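# Chapter 2: A Morning at the Open Day

If you have never stood beside a working gripper, it is hard to guess how ordinary the whole business feels. We begin this chapter, then, with a visit - the November open day at the Baltus workshop in Zaldale, where 266 guests came through the doors and a good many of them stayed well past lunch.

Most people headed for the big arms first, and who can blame them! But the tables with household things on them held folks longest. Metal parts keep their shape when you squeeze them. Cloth and yarn sag, fold and slide, and the person or program guiding the jaws has to allow for that all the way along. Keep this in mind as you read, as we will come back to it when we reach grip force in Section 2.2. 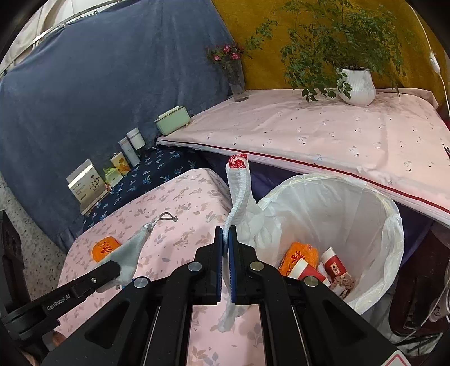 **Figure 2.1** Ridged blue jaws closed on a knitted strip, with a second gripper holding a drawstring pouch at left.

Before going on, pick up a scarf or a sock by its middle, using two fingers only, and jot down what the loose ends do. You will want those notes for the first exercise.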